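Pressed glass

Pressed glass is glass that gets its shape from a mold and a plunger. A worker drops a blob of molten glass into an iron mold, the plunger comes down, and a few seconds later you have a plate or a bowl or a butter dish. I've been collecting the stuff for 22 years, so forgive me if I wander a bit!

Before the press, a household that wanted patterned glass had to pay someone to cut it by hand on a wheel. The press changed that in the 1820s, mostly in the United States, and by the end of the century ordinary kitchens were full of it. The early patterns are busy – dots, scrolls, leaves, anything to hide the wrinkles left where the hot glass met cooler iron. Makers later learned to reheat each piece and smooth it over, and plainer designs came in.
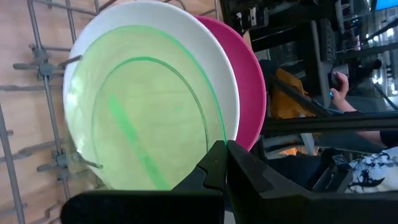 Color is where most people get hooked, me included. Iron makes a bottle green, chromium gives a brighter one, cobalt gives blue, and a pinch of uranium makes that yellow-green that glows under a black light. See-through pieces change with whatever sits behind them, and a pale green plate against a white one goes a soft lime yellow, while its outer edge stays a much stronger green. I always check the edge first when I'm trying to match a set (it has saved me from some bad buys).

To tell pressed from cut, run a finger over the pattern. Pressed edges feel a little rounded, cut ones feel sharp. Look for mold seams too, thin raised lines where the parts of the mold met, although a good polish can take them off.

My own shelves hold 31 patterns. The one I'm still chasing is a small footed dish in a pattern I know as Kevmont, and I've only ever found the lid.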